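Sealing dark marble-look stone, how often?

vaher_stone
Posts: 322
Counter is a dark brown stone with heavy marbling, installed in August. The installer applied Onska penetrating sealer and said to redo it every 2 years. The Cemik data sheet for the same class of product says to go by water test only. Which do you follow?

timimeo
Water test. Put a spoonful of water on the surface, wait 35 minutes, wipe. If the stone is darker where the water sat, reseal. A fixed interval tells you nothing about absorption.

gritline
Disagree in part. On dark stone the color change is hard to read, and people pass counters that should fail. I reseal near the sink on a schedule and test the rest.

timimeo
Use a flashlight held low across the surface. The change reads fine that way. Sealing stone that isn't absorbing leaves haze, and haze on dark brown is worse than a water mark.

vaher_stone
For reference, the color and pattern I mean:

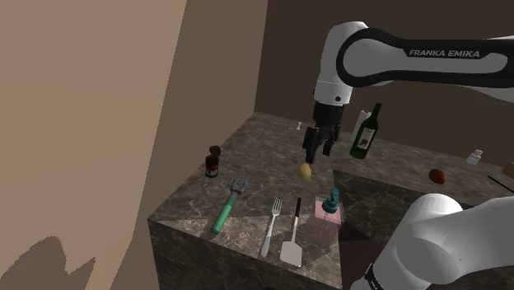 Dark brown marbled top, kitchen items out, render.

gritline
Can't tell finish from that. Polished or honed? Honed takes in more, and I'd shorten the interval.

vaher_stone
Mine is honed. Two coats at install, no top coat.

timimeo
Then test by the sink and by the stove separately. They wear at different rates. Buff off any residue before it dries, whatever the label says about dwell time.

gritline
Agree on the buffing. Still wouldn't skip the sink area on the strength of one test.

vaher_stone
Will test both spots tonight and post the results.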